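**Ticket 2520 – Orange sheets fraying and buckling at the folding table**

Site: Jillby, upstairs workroom
Opened by: Yu-na Yang
Assigned to: Jae-in Kong, Torkel support
Opened: December 3, 2025
Priority: normal, raised to high by site
Status: closed, one follow-up open

**Yu-na Yang**

The two-arm table is damaging the orange stock. It started after the last Zorka update, or at least that's when we began to notice it. There are two kinds of damage:

- White fibers showing along the small inner fold near the point. On some pieces the color is broken right through at the crease.
- Wrinkles where several folds meet at a corner. The paper gets pinched there and doesn't lie flat again.

The green stock folds fine with the same program. Geum-ok Ham has been taking the bad pieces and redoing them by hand from a fresh sheet, so orders are still going out, but she is doing that on top of checking everything else the table makes.

No error shows on the laptop. The program runs to the end and reports each piece as good.

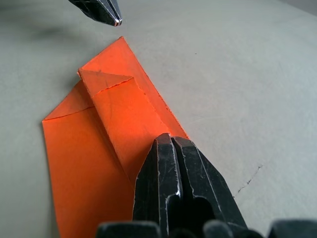

We have already restarted the controller and loaded the program again. We also wiped the gripper fingers with a dry cloth. No change that we could see.

**Jae-in Kong**

Thanks, that's clear. A few questions before I connect:

1. Is the orange paper from the same supplier as before?
2. Does the damage appear during the first press or when the second arm comes in to hold?
3. Has anyone changed the press force on your side?

The "good" result only means that both arms reached their positions without a fault. It doesn't check the surface of the paper, so please keep checking by eye for now.

**Yu-na Yang**

1. Same supplier, Lim. New batch, though. Geum-ok says it feels stiffer. She told us this when it came in, before we had any bad pieces, but we had no place to write it down. The old job sheet had a line for paper notes. The Zorka screen doesn't.
2. The fibers show up after the press. I'm not sure about the wrinkles.
3. No. None of us on the floor has the login for that.

**Jae-in Kong**

Connected remotely with Ju-won Byun at the table. Findings:

- Press force matches the value from installation.
- The update changed the order of two moves. The holding arm now comes down before the pressing arm has finished its stroke. On soft paper you wouldn't notice. On a stiff sheet the paper has nowhere to go, and that would explain the pinching at the corner.
- The finger edges are worn. Ju-won described bare, scratched spots along the ridges. A rough edge could catch the paper on a tight fold. I can't tell by phone how much this adds.

Asked Ju-won to run slow cycles at 30 percent speed and stop after each fold.

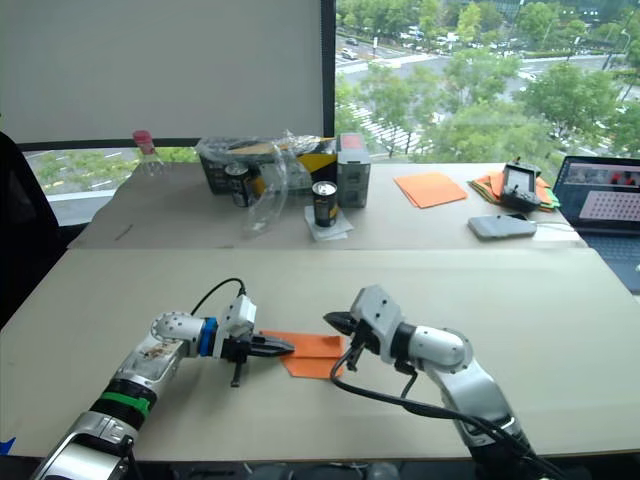
At that speed the corner still buckled, so speed alone isn't the cause. The fibers were less visible on the slow pieces, but we didn't run enough of them to say more than that.

Next step: put the moves back in their old order on a copy of the program. Please don't overwrite the original.

**Ju-won Byun**

Copy made and saved as "orange stiff." I ran it with Geum-ok next to me. She stopped the arms twice where she thought the paper was going to bunch up, and both times she was right. When she folds this stock by hand she runs a nail along the line first, lightly, then folds, then presses. The table folds and presses in one go.

Can we add a light first pass? She says the upright flap needs it most, because the paper wants to spring back from 90 degrees and the arm pushes harder to hold it there.

I'd also like to raise something that isn't strictly a fault. Before the table came in, the person folding could change how they folded when the paper changed. Now we notice a problem, write to you, and wait. Geum-ok used to fold all day and now she mostly watches and sorts. She doesn't mind that part (her wrists are better for it), but she knows more about this paper than the program does and has no way to put it in. Could the floor have access to force and fold order, within limits?

**Jae-in Kong**

The light first pass is possible. I've passed it to Dima Majali on our controls side, along with your question about access.

**Dima Majali**

I added a scoring pass to "orange stiff." The pressing arm now closes its fingers, runs once along the fold line with low force, lifts, and then does the full press. The holding arm waits until the stroke is done. The cycle will be longer by 11 seconds per piece, and I can probably get some of that back later.

Before testing, please do the following:

- Press stop and wait until both arms are still.
- Fit the spare finger pads from the drawer kit to both grippers.
- Run the gripper zero routine from the laptop. Skip this and the new force values will be wrong.
- Load "orange stiff" and start with a single sheet.

If the paper slides during the scoring pass, lower the force one step. Don't raise the holding force to make up for it.

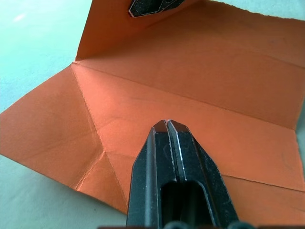

On access: I can open a floor login with three settings: press force, scoring pass on or off, and a hold delay. Each has an upper limit that can't be passed from that login. Changes are saved with a name and a note field, so the paper notes can go there as well. Ju-won needs to approve who gets it.

**Ju-won Byun**

Approved for Geum-ok Ham and Yu-na Yang.

Pads are changed. The zero routine failed the first time because a cable was pulling on the wrist. I moved it over and the routine passed. Please add a line about the cable to the instructions.

**Yu-na Yang**

Result after a full shift on "orange stiff": the corner wrinkles are gone on nearly everything. Fibers still show now and then on the small inner fold. Geum-ok lowered the force one step for that fold only and left a note in the new field. She thinks the rest is the batch and wants to try a sheet from the old stock next to it.

The slower cycle means we don't finish the daily count by the usual time. We agreed with Ju-won to move the boxed orders to the morning and leave the count as it is until Dima has looked at the timing. Geum-ok has stopped redoing pieces at the end of the day, apart from a few.

**Jae-in Kong**

Cable note added to the pad change instructions. Original program kept for the green stock.

Closing this ticket. Follow-up stays open with Dima Majali for cycle time and for a reminder to check the finger edges each month. If the old Lim stock shows the same fibers, reopen and attach the floor notes.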